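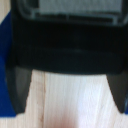

Daichi Wada writes that wiping a light worktop with the same damp cloth all week leaves a gray film, and that a second wipe with more detergent makes the film worse. He is right on both counts. Most of the film is surfactant that was never rinsed off, and it holds dust. Clear it once as described under Reset, then follow the daily routine.

The notes apply to white and pale gray laminate, painted board and solid surfacing. Natural stone and oiled wood need different products.

Daily cleaning
Remove crumbs and grit dry, with a soft brush or a dry cloth. Grit dragged under a wet cloth leaves fine scratches that show as dull patches in side light.
Mix 2 milliliters of dish detergent into 1000 milliliters of warm water. Stronger mixtures do not clean better and take longer to rinse.
Wring the cloth until it no longer drips. Wipe in overlapping straight passes, back edge to front edge.
Rinse with a second cloth and plain water, then dry with a third. Drying is the step most often skipped, and in hard-water areas it accounts for most of the spotting.

Reset
Use equal parts white vinegar and water on laminate only. Apply with a cloth, leave for 3 minutes, rinse twice and dry. Keep the mixture off open seams and cut edges, where the core can swell.
For solid surfacing, use the manufacturer's cleaner or plain detergent at the daily strength, rinsed several times. Painted board gets the same treatment, with as little water as possible.
Never mix vinegar with bleach or use one directly after the other.

Marks
Pencil: white vinyl eraser, light pressure, brush off the residue.
Ballpoint: isopropyl alcohol on a cotton swab, working inward from the outside of the mark. Test paint first in a hidden spot.
Tea and coffee: baking soda and water mixed to a paste, left to stand, lifted with a damp cloth. Do not scrub gloss finishes.
Rubber scuffs: the same eraser as for pencil, or a dry microfiber cloth.
Adhesive: warm the label with a hair dryer on low, peel it back flat on itself, then finish with a little cooking oil and wash with detergent.

Checking the result
Set a flashlight flat on the surface in a dim room and look along the beam. Film shows as a haze with wipe marks in it. Scratches stay put when wiped. If the haze returns by the next day, the cloth is the usual source. Wash cloths hot, without fabric softener, and change the one in use every day, Sunday included.

Related: Seams and edge banding. Choosing a cutting mat. Drawer runners.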